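20/01/2021 - The Mundville rowing club is delighted (and a little relieved, after such a long winter of phone calls) to share that Vlastimil Šťastný has agreed to stay on as head coach for another two seasons. He first came to us from Welard, and in the years since he has taken four of our crews to the regional finals.

Vlastimil told members that he still looks forward to every cold morning on the water, and that he thinks the young women's four has its best races ahead of it.
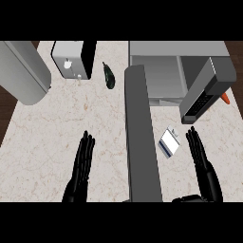

The club can also confirm that the Skarkalus Regatta will be back in November, over the usual 2,000 meters, with Tichý as main sponsor once again. Last winter's fund drive brought in $2,241, and every dollar of it is going toward new oars - so a very big thank you to all of you who chipped in! Entry forms will go out to crews by email as soon as the race order is settled.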